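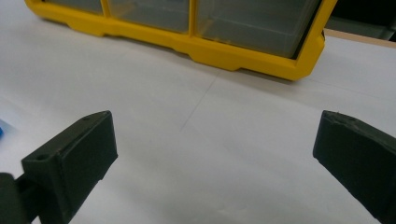

attached: the white work surface, seen from over it

Subject: Re: hard water and the new kitchen surface

Hello all,

I answer below the part I quote. I hope the order is clear, my mail program does strange things with replies.

> We moved to Flusdale in December and the water here is terrible.
> The kettle has a white crust after two weeks. Now I see the same
> crust on the counter behind the faucet, a kind of gray line which
> I cannot remove with dish soap. The previous owners left a bottle
> of Planus descaler under the sink but the label has come off in
> parts and I don't know if I can use it on the counter. Is it
> better to buy a softener for the whole house? The man from
> Halvorsen wants 2,000 for it with installation and I think this
> is a lot for one gray line.

I lived with the same water for many years, first in Flusdale and then in Brendcombe, where it is only a little better. So I can tell you what I do, but please wait also for the answers of others.

First, the descaler. If you cannot read the label, I would not use it on the counter, and also not in the kettle. Some of these products are made for toilets and are much too strong. You also did not write what your counter is made of. This is important! Marble and limestone are damaged by any acid, also by vinegar and lemon. You get a dull spot and it does not go away with cleaning, it must be polished by a professional.

If the counter is laminate or steel, then plain white vinegar is normally enough. I mix it half and half with warm water, put it on a paper towel and lay the towel along the line. After 10 minutes I take it away and rub with a soft sponge, then I rinse well. Sometimes I must do it 2 times. Do not let the vinegar go into the silicone joint for a long time, and never use it together with bleach.

For the kettle, citric acid powder is nicer than vinegar because the kitchen does not smell after. One spoon, fill with water, boil, wait, pour out. Then boil clean water once and throw it away.

Now the softener. I had a quote from Halvorsen too, when we were still in Flusdale, and we said no. I don't say that it is a bad product. But you must also buy the salt, and it needs space and a drain close to the main pipe, which in our house meant to open a wall. Ask if the wall is in the price. Ask also if the kitchen cold tap stays on the hard water — we wanted this for drinking, and the first quote did not include it. If you have a boiler which makes noise or a shower head that is always blocked, the decision is maybe different from mine.

What helps most in my kitchen is boring: I keep a dry cloth next to the faucet and wipe behind it in the evening. The line comes from water that stands and dries there. Check also the base of the faucet, maybe it leaks a little. Ours did, and a new rubber ring was enough.

Please write back what the counter is made of, before you try anything.

Greetings from Brendcombe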